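26 February 1999

Slept badly and got up at 5. Finished the letter to Annunziata Zanetti over breakfast and put in the receipt for the roof, which she has been asking for since November. It came to 139 more than the quote. I don't plan to argue it.

Walked to Gorkenik for stamps. Wind off the water the whole way. The bakery was shut again – bought crackers instead.

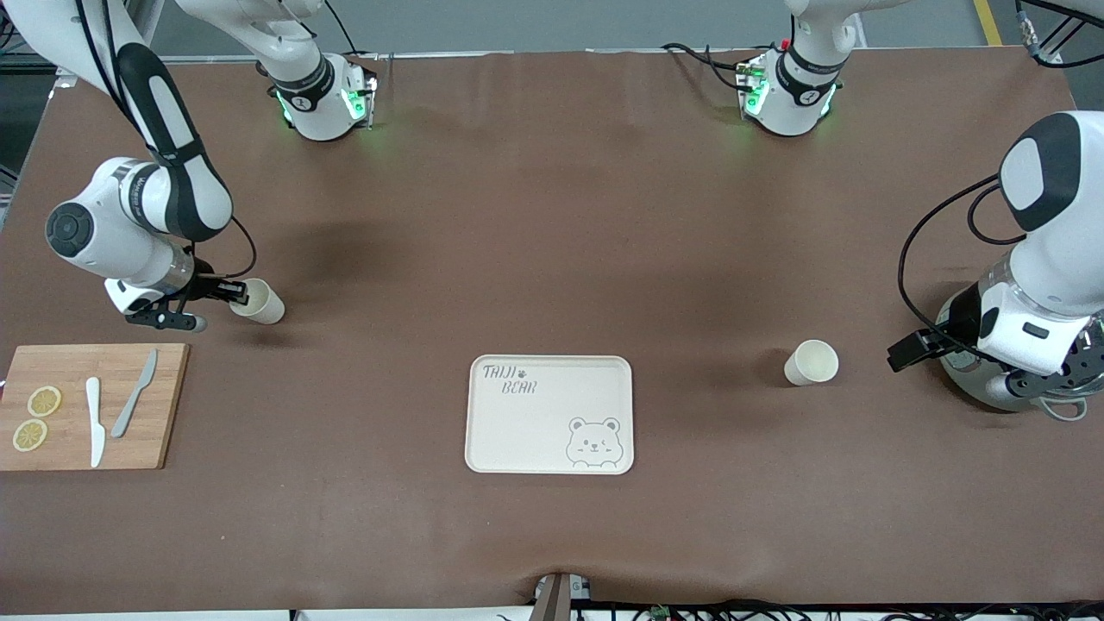
The brown table, with the small white cup.

Hiba Sayegh phoned after lunch. Her mother is home and eating, still weak on the stairs. We talked about the choir and whether to drop the Gentile piece. She wants to keep it. I said the altos can't hold the middle section, and she said give them two more weeks – fine.

Read until dark. Heating bill to pay tomorrow, and the gutter over the back door.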